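About us

Wato is a small home service for clothes. We fold, sort and put away what people have no time to fold, sort and put away. We come to the house, we work in the bedroom or wherever the clean clothes are waiting, and we go when the bed is free again.

The company was started by me, Tuấn Âu, in two rooms above a tailor in Brosville. Before that I worked in the laundry of a hotel, where I folded perhaps 200 towels in one shift. Towels are easy. A cardigan is more difficult, and I found that I liked the difficult ones better. When I left the hotel, a neighbour asked if I could come and help with her winter clothes, and then her sister asked the same.

Today we are three people who fold and one who answers the telephone. We look after 100 homes in Brosville and in the villages on the Puken side of the river. Some families see us every week. Others call only in November, when the thick clothes come down from the top shelf and the thin ones must go up.

How we work

The first visit is mostly talking. We ask who uses which shelf, what is worn often, and what should never be moved. Every house has its own order, also when it does not look so from outside. If your grandmother's blouses live next to the bed sheets, we leave them there.

We normally work on the bed. It is the largest flat place in most homes and it has a good height for the back. We make it first, with the bedspread pulled straight, and then we put the clothes in piles by person and by kind. Striped things and bright things are folded with the pattern outside, so that you can find them again without pulling out the whole stack. Black clothes go together, and we check them for dust before they go in.

Knitted things take the most time. We do not hang a sweater, because the shoulders become long. We lay it flat, bring one sleeve across the back and then the other, and fold the body up from the bottom in two or three parts, depending on the shelf. For heavy wool we fold more loosely. If we see a small hole or an open seam we do not repair it without asking, but we put the piece on a chair and tell you.

When the wardrobe has glass doors, we put the straight edge of each pile to the front. It costs a few more minutes and many customers ask for it.

What we do not do

We do not wash or iron. For this we send you to Kumsa, the laundry on the market street, with whom we have worked from the beginning. We also do not throw anything away. You decide what leaves the house, and we can bring bags if you want them.

Prices and visits

A visit takes around 3 hours for a normal bedroom. If you book before noon we can often come the next day, but please write to us early in November. The first talk is free. Customers over 70 and families with a new baby pay 20 per cent less, also for single visits.

We speak English and Vietnamese. You can ring the bell at the tailor's door and come up, or leave a note with your number – we will call you back the same evening.

Page last changed on 2 August 2025.

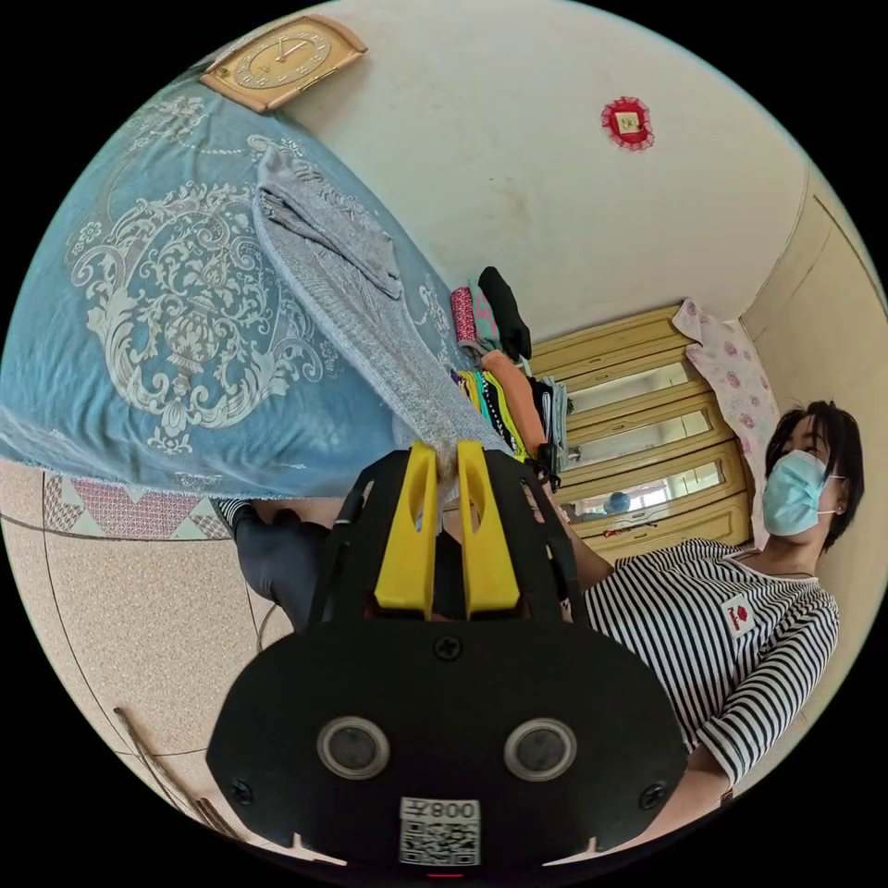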